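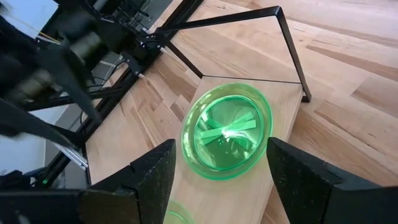
Jolley Tissue Transport Kit

If you've ever looked after biopsy samples at a small clinic, you'll know the quiet worry of sending one off down the highway and waiting to hear that it arrived in a fit state for testing. The Jolley kit was put together with those clinics in mind, and we've grown rather fond of it over the years (Sirkka Pesonen, who designed the first one, still asks after it!).

Each kit carries up to three specimens from the bedside to the pathology lab. You get three leakproof jars pre-filled with neutral buffered formalin, a padded inner sleeve, an absorbent liner, the outer carton and a pad of request labels with plenty of room for handwriting. There's a line on every label for the time the tissue went into fixative, and we do ask that you fill it in, as the people doing the molecular work at the other end will be very glad of it.

The lids were changed in January after Souad Mansour and her colleagues at our Dindberg depot told us, kindly but firmly, that the old ones were a misery to open with gloves on. The new ones have a deeper grip and a coloured seal that stays behind on the neck once the jar has been opened. Jars from earlier kits won't take the new lids, so please use up your old stock as matched pairs.

Ordering
Catalogue no. 948
Sold singly or by the carton
Labels in English or French
Spare liners and labels sold separately

Laboratories and health networks ordering 1,000 kits or more can have their own return address printed on the carton. Karim Farouk looks after those orders and is happy to send a proof before anything goes to print.

Storage
Keep kits upright at room temperature, out of direct sun, and check the expiry date on the side panel before use. Please don't freeze them, even in transit. Formalin is hazardous, so keep the safety sheet somewhere everyone can find it, and follow your own lab's rules for spills and disposal.

For samples that need to travel fresh, have a look at the Akbari chilled carrier instead, or ring the Julitmont office and ask for Radwa Gaber.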